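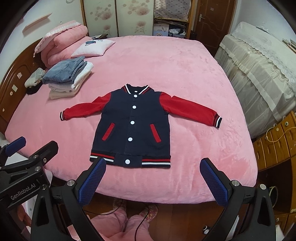 Red dye bleeding onto white ribbing: what works before the first wash?

Forum: Laundry and Fabric Care > Stains and Dye Problems
18 replies, showing the posts marked useful

hemline_ohio
Looking for a procedure, preferably one with temperatures in it. I have a kid's varsity jacket, navy body, red sleeves, and striped rib knit in red, white and navy at the collar, cuffs and waistband. The care label says machine wash cold, with like colors. There are no like colors. The garment contains all of them.

The last jacket of this type came out of its first wash with pink stripes where the white ones had been. Cold water, short cycle, regular detergent. I would like to avoid repeating that. Options I have read about: vinegar soak, salt soak, color catcher sheets, dye fixative. I can't find two sources that agree.

mordant_k
Skip the vinegar and the salt. Both come up every time and neither does what people want here. Acid helps set acid dyes on wool, silk and nylon, and then only with heat. Salt pushes direct and reactive dyes onto cotton in the dye bath. Neither one locks loose dye into a finished garment at home.

What you have is unfixed dye left in the fabric by a poor rinse at the factory. You either remove it in a controlled way or keep it suspended in the water long enough to drain it off.

First question is fiber content. What does the label say for the shell and the rib?

hemline_ohio
Shell: 80 cotton, 20 polyester. Sleeves the same. Rib is listed as "trim: cotton, elastane" with no percentages.

mordant_k
Then the red is most likely a direct or reactive dye on the cotton side. Test before anything else. Dampen a white cotton cloth with warm water, press it on the inside of a sleeve seam for a full minute, and look at it. Do the same on the navy. If both cloths come back clean, wash it cold with a catcher sheet and stop worrying.

dryside
Disagree on skipping the fixative, if that is where this is going. A cationic fixative made for direct dyes does work on cotton. I used the Dindeck one on a set of red napkins and the transfer cloth went from obviously pink to clean after one treatment.

mordant_k
It works on a garment that is all one color. On a striped one you are treating the white yarn as well. The fixative will hold whatever red is floating in the bath onto the white, and then you have a permanent pink stripe. The napkins had no white in them.

dryside
They had a white hem, and it stayed white. But I had rinsed them twice beforehand, so I'll accept that the order matters.

mordant_k
The order is most of it. Rinse until the water is clear, then fix if you still want to.

tub_and_line
Procedure I use on team jackets and striped knits, for a garment this size:

1. Snap it closed and turn it inside out. Empty the pockets.
2. Fill a tub with 14 liters of cool water. Add a dye-suspending detergent at the label rate. I use Sargate, but any product sold for suspending loose dye will do.
3. Put the jacket in all at once and keep it moving by hand. Don't let it sit folded. Contact between wet red and wet white is what causes the transfer, more than the color of the water does.
4. Five minutes, drain, refill, repeat until the water is clear.
5. Roll it in a white towel and press out the water.
6. Dry flat right away, with a dry towel inside the body so the layers are separated, and the sleeves straight out to the sides so the red doesn't lie on the waistband.

Step 6 is where people lose the garment. It leaves the tub clean and bleeds while it lies in a heap.

hemline_ohio
Is there a reason for cool water? The product sheet I found for a similar detergent says 60 C.

tub_and_line
Hot gets more loose dye out per rinse. It also risks shrinking the rib at a different rate from the shell, and then the waistband puckers. I go cool and do more rinses.

mordant_k
Hot is technically correct for reactive dyes and I would use it on yardage. For a finished jacket with elastane in the trim, agreed, stay cool.

ninurar_user
Catcher sheets are underrated in this thread. I run two Ninurar sheets with every striped load and have had no transfer in a year.

dryside
Without a load run with no sheets you can't credit the sheets. Most striped garments don't bleed at all.

ninurar_user
Fair, but they cost very little and I'm not going to sacrifice a shirt for a control group.

hemline_ohio
Cloth test done. Navy is clean. Red sleeve left a faint pink mark, visible in daylight. Going with the tub method, no fixative. Will post the number of rinses.

hemline_ohio
Four rinses. Third was barely tinted, fourth clear. Dried flat overnight with a towel inside. White stripes are still white at the collar, both cuffs and the waistband. Next wash will be in the machine, cold, alone, with one sheet.

tub_and_line
Repeat the cloth test before the machine wash. If it marks at all, give it another tub.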